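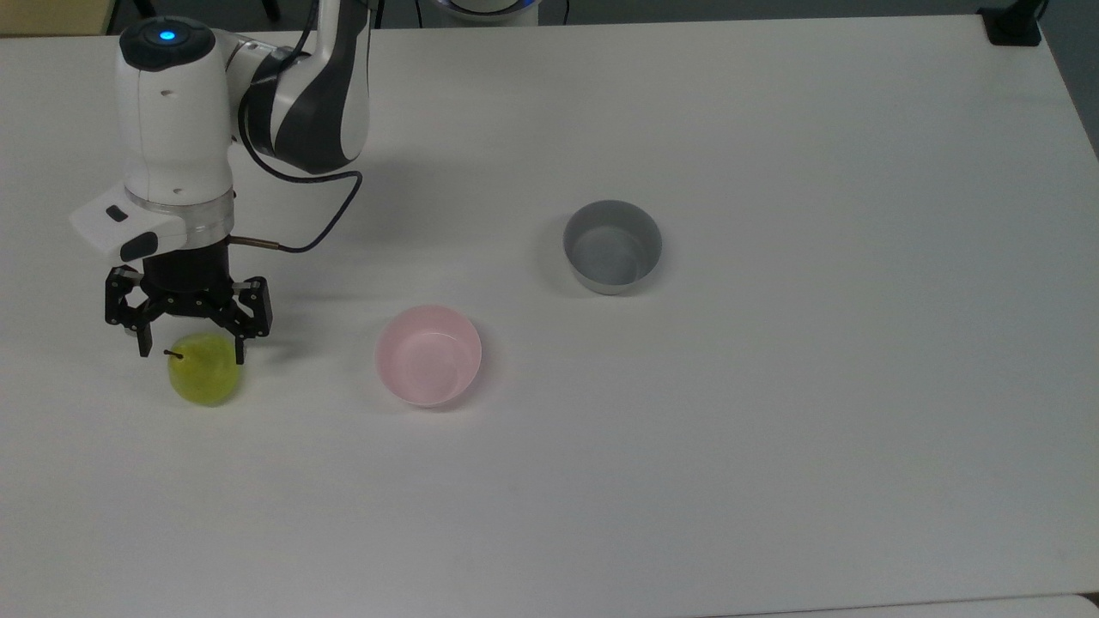

배 하나를 그릇에 담는 일, 1,000번

금요일 오전, 프라모마 작업실의 흰 탁자에는 초록빛 작은 배 한 개와 그릇 두 개가 놓인다. 하나는 연분홍색, 하나는 연회색이다. 로봇 팔이 집게손을 벌린 채 배 위로 내려오고, 꼭지 옆에서 자세를 잡는다. 이번 회차의 지시문은 "배를 분홍 그릇에 담아라"이다. 다음 회차에서는 회색 그릇으로 바뀐다.

프라모마는 가정용 로봇의 학습 자료를 모으는 회사다. 현재 진행 중인 과제의 이름은 '와키스'이고, 목표는 12월까지 물건 하나당 시연 1,000회를 채우는 것이다. 수집 책임자 주웨이라 아메테페는 이 과제에서 물건의 배치와 기록 기준을 정한다.

시연은 사람이 한다. 조작자가 옆자리에서 조종기를 움직이면 팔이 그대로 따라 움직이고, 그동안 관절 각도와 집게의 벌어진 폭, 카메라 영상이 함께 저장된다. 한 회차는 길어야 30초다. 배가 그릇 바닥에 닿고 팔이 물러나면 저장하고, 배를 다른 자리에 놓은 뒤 다시 시작한다.

같은 동작을 되풀이하는 것처럼 보여도 조건은 매번 다르다. 배의 위치와 꼭지의 방향, 두 그릇 사이의 거리가 배치표에 적혀 있다. 와키스의 배치표는 모두 77가지다. 초기에는 조작자가 손 가는 대로 물건을 놓았는데, 모아 놓고 보니 배가 거의 언제나 탁자 가운데에 있었다. 그 자료로 학습한 모델은 배를 가장자리로 옮기자 가운데 빈 곳으로 손을 뻗었다. 배치표는 그 뒤에 만들어졌다.

"꼭지가 제일 골치예요." 아메테페의 말이다. "꼭지가 옆으로 누워 있으면 손가락이 거기 먼저 걸립니다. 조작자는 눈으로 보고 손목을 조금 틀어서 피하는데, 그 조금이 기록에 남아야 해요. 너무 빨리 움직이면 모델이 그걸 못 배웁니다."

실패한 회차도 지우지 않는다. 배를 놓쳤다가 다시 집어 담은 경우에는 '복구'라는 표시를 붙여 따로 보관한다. 집게가 배를 누르기만 하고 끝난 회차는 '중단'으로 분류한다. 어느 쪽을 얼마나 섞어 학습시킬지는 모델 팀이 정한다. 검수용 프로그램 '아바흐'가 영상과 관절 기록의 시간이 어긋난 회차를 골라내면, 나머지는 사람이 빠른 재생으로 훑는다.

조작자는 14명이고 오전과 오후로 나누어 일한다. 사람마다 버릇이 있다. 위에서 곧장 내려가는 사람이 있는가 하면 옆으로 비스듬히 들어가는 사람도 있다. 회사는 이를 통일하지 않기로 했다. 다만 집기 직전에 잠깐 멈추는 버릇은 고치게 한다. 그 멈춤까지 학습한 모델이 배 위에서 한참을 서 있었던 적이 있기 때문이다.

배는 다음 달에 다른 과일로 바뀐다. 후속 과제 '아그베녜가'에서는 그릇을 포개는 동작이 추가되고, 배치표도 새로 짠다. 점심 전까지 남은 배치는 회색 그릇을 탁자 오른쪽 끝으로 옮기는 것이다. 조작자가 그릇을 밀어 놓고 번호를 확인한 다음 조종기를 다시 잡는다.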